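Pour une dégustation de vodka à la maison, le plus gros du travail se fait la veille. Voici comment je procède depuis quelques années, en général en octobre.

## Froid et service

Mettre les bouteilles au congélateur le soir, couchées si la place manque. Compter 2 cl par personne et par vodka : une bouteille suffit pour une tablée, même avec un second tour. Les verres passent au réfrigérateur — le congélateur les couvre de givre et on ne voit plus rien.

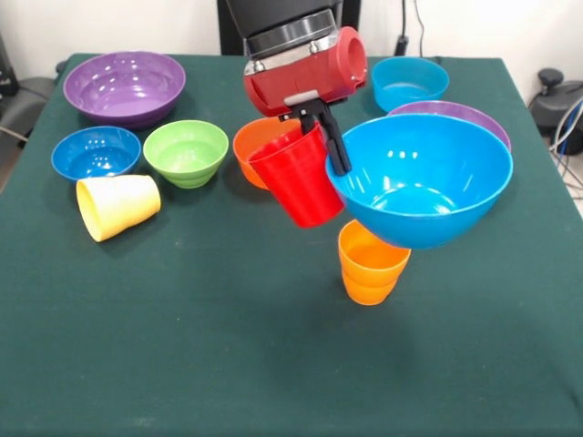

L'eau se sert à part, à température ambiante, avec du pain de seigle et des cornichons. Pour les glaçons, prendre un récipient large et profond, comme le grand saladier bleu clair, et le poser sur un torchon. Les gobelets en plastique, le rouge ou un autre, vont très bien pour l'eau mais pas pour l'alcool.

## Étiquettes

Cacher les marques avec du papier kraft et un élastique. Noter un numéro au feutre, et garder la liste dans un tiroir.

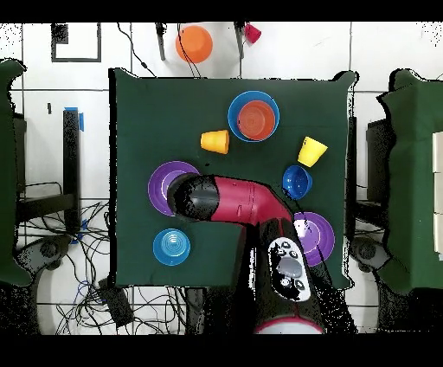

Le feutre bave sur le papier humide, donc numéroter avant de mettre au froid. Inès Charpentier colle aussi un numéro sous le bouchon, ce qui évite les échanges en fin de soirée.

Les fonds de bouteille se gardent bien fermés, debout.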